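**The tape grid is the best thing we've done to the big table**

I have become a bore about blue tape. Ask Nafula Odera, who had to hear about it all the way to the bus stop.

For those who missed the last kitchen tidy, we've covered the long table in brown paper and run blue tape over it in big rectangles, so that each thing has a patch of its own while we decide where it should live. I thought it would be fussy. I was so wrong! You put a bowl down in a square, you look at it, you move it one square over, and suddenly you can see how much room a bowl really wants (more than a lime, less than a chopping board, and we did argue about the tray).

The paper came from Michalis Lambrakis, who had most of a roll left over from December and was glad to see it go. The tape is ordinary painter's tape. My lines wander a bit and a couple of them don't quite meet, but the squares work just the same.

What I love most is the mix of things that came out of the cupboards: the pink bowl, the little cups on their rack, a wooden mug tree with its pegs, a steel scoop, a good grey cloth folded up with its purple edge showing. They look so cheerful spread out on plain brown paper.
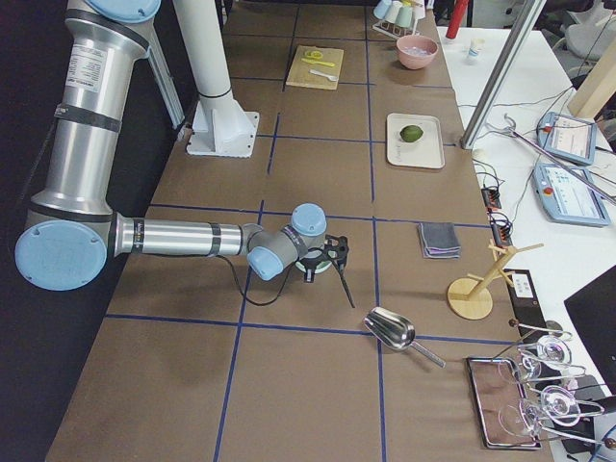
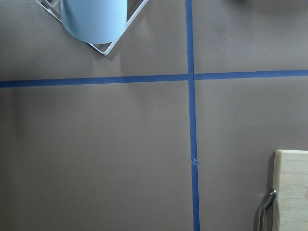
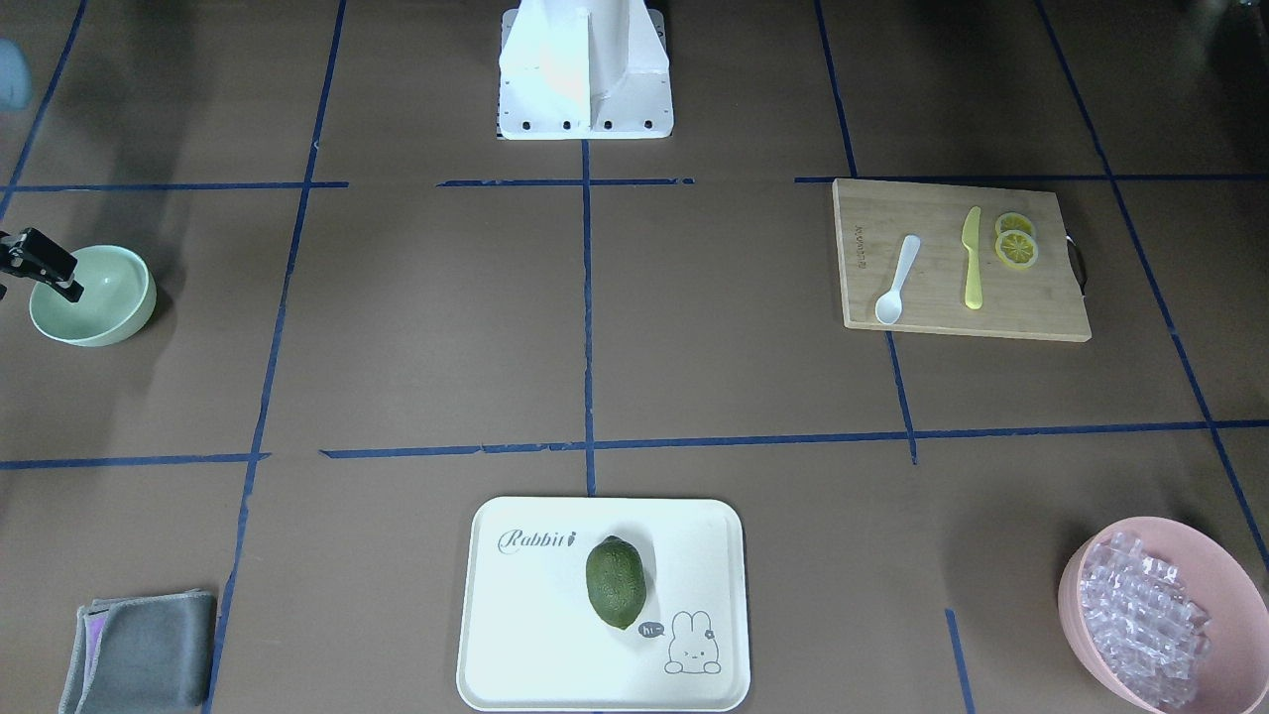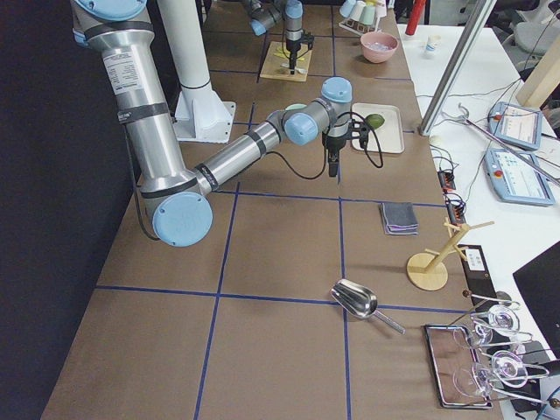 Laurinda Patrício wants the cups nearest the sink, and Rafail Tsakiris wants them nearest the kettle, so that one is still open. If you have a view, write it on the sheet inside the pantry door before we do the shelves. We have 3 shelves to fill and I'd like the bowls on the lowest, where the shorter among us can reach them without the step.

Ermanno Leone has offered to cut fresh paper if ours gets too tatty, and there's plenty of tape in the left-hand drawer. Do have a go at your own kitchen table too, even with only four squares. Peel the tape off slowly, at a low angle, and the paper will do for another round.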